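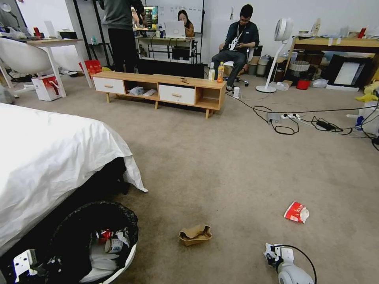

*Recogida de residuos sobre moqueta con un manipulador de dos pinzas.*

La **norma Pado** es un conjunto de reglas de buena práctica para el trabajo de robots manipuladores en interiores amueblados. Fue publicada en Eltberg el 27 de agosto de 2019 y consta de 22 cláusulas, agrupadas en 4 capítulos. Su aplicación es voluntaria.

## Ámbito

La norma regula la recogida de objetos ligeros del suelo y su depósito en recipientes abiertos. Excluye el vidrio roto, los líquidos y los objetos punzantes, materias que se rigen por el protocolo Esfahani.

## Disposición del área

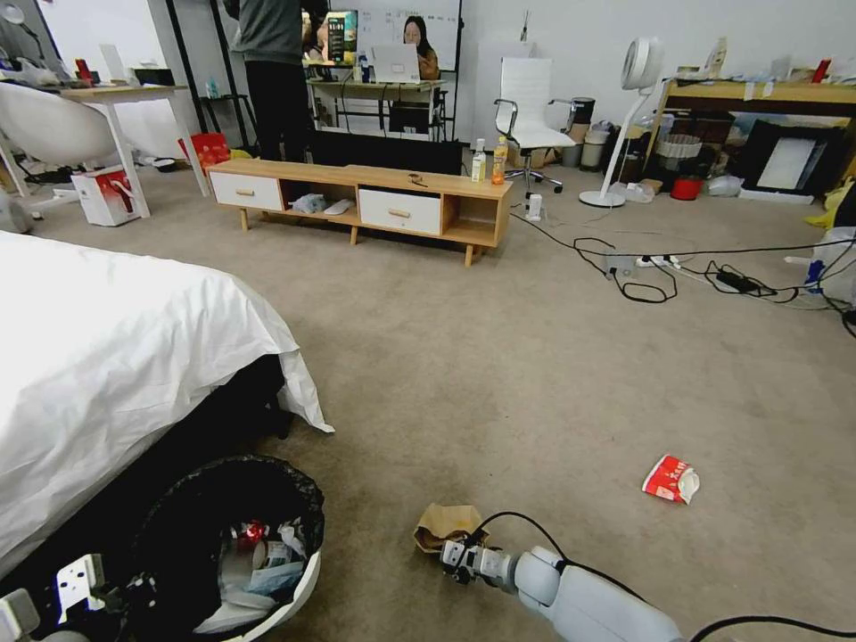

El capítulo segundo establece las condiciones del suelo antes de iniciar la tarea. Los cables de alimentación deben figurar en el plano de obstáculos, y el operador ha de comprobar su posición al comienzo de cada sesión. Una regleta apoyada en la moqueta, con los cables negros enredados a su alrededor, se clasifica como obstáculo de segundo grado: la pinza puede trabajar en la misma estancia, pero no sobre el tendido. El recipiente se coloca al alcance del brazo y provisto de bolsa.

## Presencia de personas

Se admite la permanencia de terceros en la sala, de pie o sentados, siempre que hayan sido informados. La cláusula 15 exige detener el brazo cuando alguien entra en el área de recogida.

## Revisión

La edición vigente incorpora observaciones de los ensayos de Zevstead, que reunieron 897 registros de recogida. Las enmiendas se publican cada año en marzo.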